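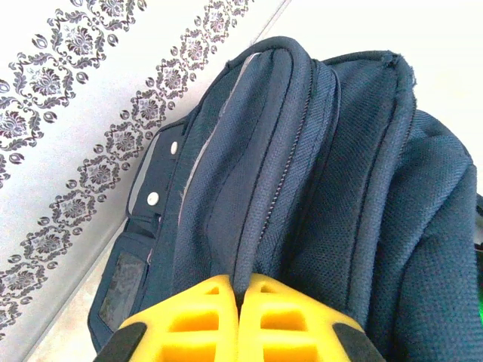 Keeping house papers for a trailer or site pitch

Store the license, pitch agreement and council letters together, flat, in one rigid box. Label the lid with the pitch number.
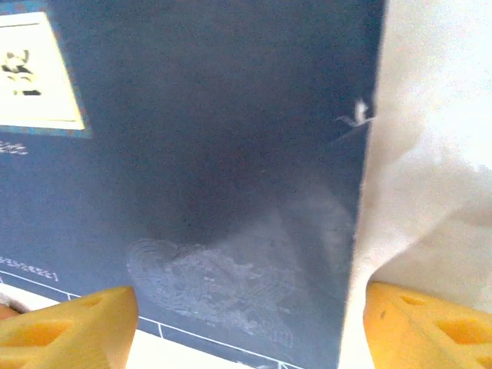
Dark navy box with a matte face.

At the Gusbridge site, notices give 29 days to reply. Write the date received on each envelope in pencil. Ink bleeds through thin paper.

Copy every page twice. One set stays in the trailer, the other in a bag by the door.

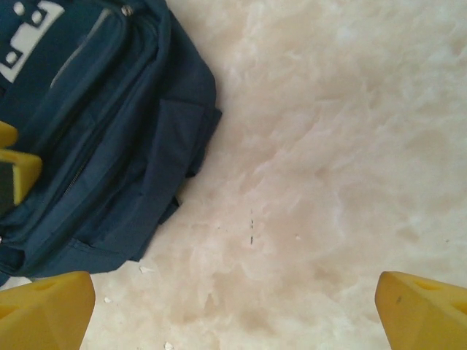
Navy backpack, long zipper down the front.

Izzati Wattimena's index uses 19 dividers. Water receipts go last. A sleeve holds 200 sheets before the seam splits.

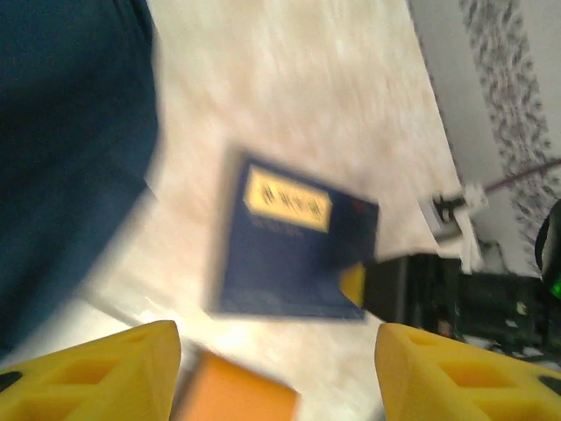

Gas certificates go in front of the receipts. Replace faded thermal slips with photocopies every February.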